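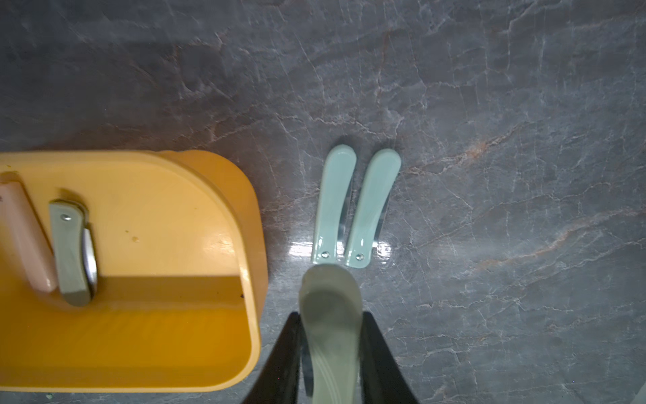 The yellow tray on the grey worktop, with the green-handled knife in its slot (see item 2)

Skulstead Shared Rooms – Minutes of the Users' Meeting
Held at Skulstead, July 30, 2023

1. Welcome and last minutes

The chair welcomed everybody and said how very nice it was to see the room so full in the middle of the summer, with a special hello to our friends from Trirstead who had come over on the early bus. Apologies had been received by telephone and by note, and the chair asked that our good wishes be passed on. The last minutes were read out and agreed, apart from the spelling of Þorgeirsson, which we had wrong again and which the secretary has now put right in all the copies.

2. Trays and knives

There was a long and good-humoured talk about trays. The yellow one is much liked, being a cheerful thing with a proper raised rim, and it was felt that anything with a blade should live in it, in a slot and with the handle end up, as the knife with the sage-green handle does now. A member pointed out that there is a small brownish stain on the yellow. Several remedies were put forward, bicarbonate of soda among them, and the Trirstead party kindly offered to try theirs first on an old lid at home.

Agreed: knives go back in their slots at the end of every session. The stain to be tried with bicarbonate and looked at again next time.

3. Face masks

The bag of blue masks has been moved to the worktop while we make up our minds where it ought to go. Some would like it by the door where visitors can help themselves, and others would sooner have it shut away in the cupboard with the first aid things. Both sides were heard with patience. It was noted that the bag is clear plastic, so at least we can all see what is in it without opening it, and that a label might still be a kindness to newcomers.

Agreed: door end of the shelf for a trial period, with a written label. To be reviewed in September.
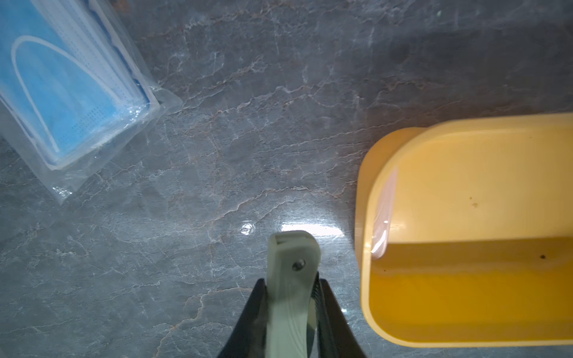
4. The storage box

The white box with the light blue lid was brought up by the group who asked for it in the spring. They are very pleased with it, and thanked the meeting warmly. The handle across the lid makes it easy to pass from one person to another, and the latches on the sides have so far been no trouble. The question was whether it should stay at the back of the table or go on the low shelf. Those of us with bad knees spoke up for the table, and after a little more discussion the meeting came round to that view.

A second box of the same sort was proposed. The price from Jaltalier was thought fair, and their quotation, number 2407, was passed round and initialled.

Agreed: the box stays at the back of the table. A second one to be bought out of the 200 pounds set aside for storage.

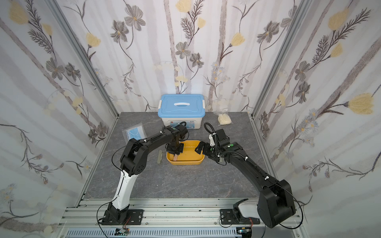
5. Wallpaper and worktop

Many kind words were said for the flowered paper, particularly the yellow tulips and the little blue daisies. One or two members had feared it would be too busy next to the veined grey top, and they were good enough to say that they had grown fond of it. Þorgeirsson have been asked whether offcuts can be kept for patching – we await their reply.

On the worktop itself, the meeting asked that only a soft cloth be used. The scouring pads are to go out to the sink in the passage. 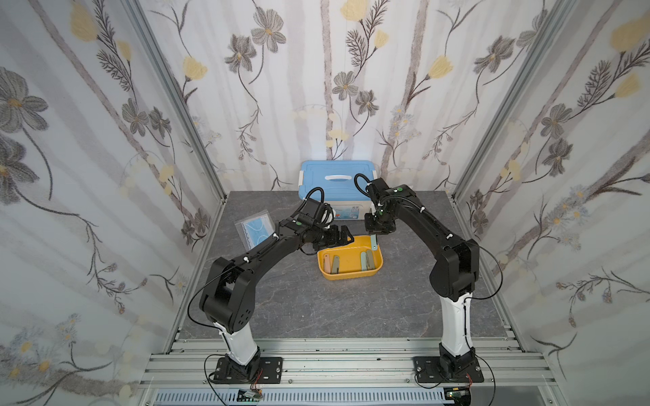 Yellow basket on the worktop, with the flowered paper on all three sides (item 5)

6. Any other business

The Trirstead party asked whether the tea urn could be switched on before people arrive. Agreed with enthusiasm.

The key to the passage cupboard is still missing. Would everybody please look through their coat pockets.

7. Next meeting

September, at Skulstead, the date to be sent round with the agenda. Items for it should reach the secretary in writing. The chair thanked all present for their company and closed the meeting, and tea was taken afterwards.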